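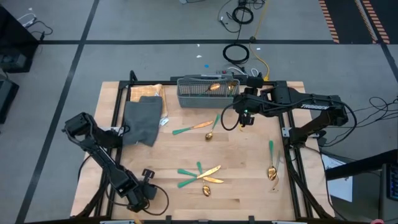 Etura Opens Tableware Lending Service in Hallport

Jun 15, 2024
By Etura Press Office

27 shares | 3 comments

HALLPORT - Etura, the tableware rental company, has opened a lending service for households, clubs and small businesses in Hallport. The service lets people borrow plates, bowls, glasses, cutlery and serving pieces for an event and return them unwashed. It operates from the former Lins furniture store on the corner of Pilleck Street, which Etura leased in the spring and refitted during May.

Until now, Etura has rented mainly to hotels and wedding caterers, with a minimum order too large for most families. The Hallport location has no minimum order. A customer can borrow a single salad bowl for an evening or enough tableware to seat 64 people at a sit-down meal. Orders for larger groups will still go through the company's main rental desk, which can combine stock from several storerooms.

"We kept getting calls from people planning a graduation lunch or a block party, and we had to turn them down," said Edileuza Marinho, general manager of the Hallport location. "They didn't want a wedding package. They wanted plates for their cousins. Most of them ended up buying paper plates and plastic forks, and then they had bags of trash to deal with the next day."

Borrowing works on a flat fee per place setting. The fee is $3 and covers a dinner plate, a side plate, a bowl, a glass, a knife, a fork and two spoons for up to two nights. Serving pieces are priced one by one, and the prices are posted on the shelf next to each item. Customers pay a refundable deposit of $40 when they pick up an order of any size. The deposit is returned to the same card once the pieces have been checked in.

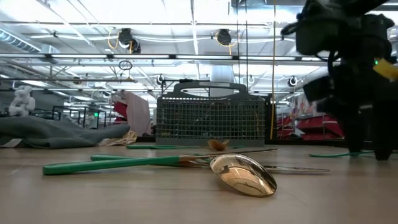 Cutlery at the Hallport location is lent in matching sets or as mixed pieces, and the mixed pieces cost less. Etura expects the mixed option to be popular for casual meals, where few hosts mind if the spoons and forks come from different patterns. Color can even be useful at a shared table. Green handles like the ones lying behind this gold spoon are easy to tell apart from an all-metal set, so a host who adds borrowed pieces to the ones already in the kitchen drawer has less sorting to do at the end of the night. Customers who prefer one pattern throughout should reserve early, especially for weekends in graduation season.

Nothing needs to be washed before it comes back. Customers are asked to scrape off food, stack plates by size and put everything in the crates supplied with the order. Etura washes all returned items at the same site in a commercial dishwasher installed in the old Lins stockroom. Glasses go through on a separate cycle. Wooden boards and salad servers are washed by hand and left to dry overnight before they go back on the shelf.

Chips and breakages are handled with a simple price list. One broken glass or plate per order is forgiven. After that, the replacement price comes out of the deposit, and customers get an itemized receipt. Lost cutlery is charged the same way, but pieces found later can be brought back within 27 days for a full refund of the charge.

"Forks end up in the trash, in the lawn, in somebody's cooler," said Marinho. "We give people almost a month to find them. When we tested this with customers in another town, a lot of what went missing was in the car the whole time."

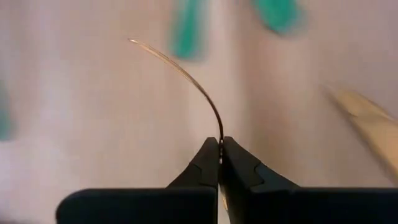
The building itself needed a good deal of work. The Lins family sold furniture there for two generations, and the sales floor had been closed up since the store moved out. Etura kept the large front windows and the freight door on the Pilleck Street side, where customers can now load crates directly into a car. The old carpet was taken up and the concrete underneath was sealed. New shelving runs along the two long walls, and there is a counter near the entrance for pickups and returns. The upstairs rooms are not open to the public and will be used for linen storage later in the year.

Parking is available behind the building, with two spaces next to the freight door reserved for loading. The entrance is level with the sidewalk. Customers who cannot lift crates can ask at the counter, and a member of staff will bring the order out. Delivery within Hallport is offered for an added fee and must be booked by noon of the day before.

Etura is also setting aside part of its stock for schools, senior centers and food pantries in the town. These groups can borrow free of charge from Monday through Thursday, when demand from other customers is lower. They pay no deposit but must name one person who will be responsible for the return. Applications are taken at the counter, and approval normally takes a few working days. An approved group stays on the list for a year and does not need to apply again for each event.

The company says the free loans are meant for regular meals as well as special occasions. A senior center that serves a monthly lunch, for example, can place a standing order and have the same crates ready each time.
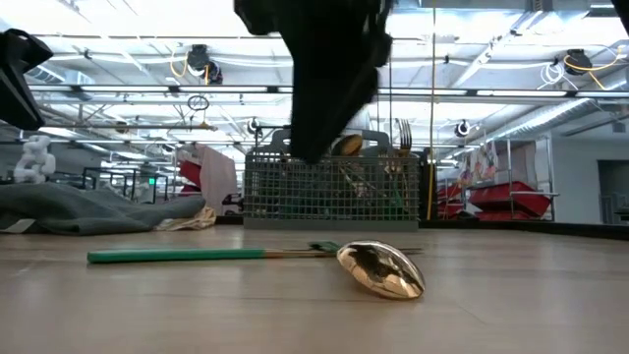 Etura will review the range on the shelves after the first summer. The opening stock is strongest in white stoneware, plain glasses and everyday cutlery, which are the items the company's rental desk is asked for most often. Cake stands, punch bowls and large platters are available in smaller numbers. Children's plates and cups are on order. The company has no plans to lend cooking equipment, chafing dishes or tables and chairs, although staff at the counter can suggest local businesses that do.

Reservations can be made in person or by phone up to six months ahead. Walk-in customers are welcome and can take whatever is on the shelf that is not already reserved. Changes to an order are free until the day before pickup, and an order canceled by then is refunded in full. Later cancellations are charged half the fee - the deposit is not affected.

"I'd like people to come in and pick things up and look at them," said Marinho. "Bring your tablecloth if you want. Hold the plates up against it. It's a store, just one where you bring everything back."

The Hallport location has hired six people, four of them full time, and is looking for one more part-time employee to work on weekend returns. Details of the position are posted at the counter.

Etura Hallport is open Monday through Saturday from 9 a.m. to 6 p.m., and on Sunday from noon to 5 p.m. for returns only.

Media contact: Edileuza Marinho, General Manager, Etura Hallport, Pilleck Street, Hallport

Share this release
3 comments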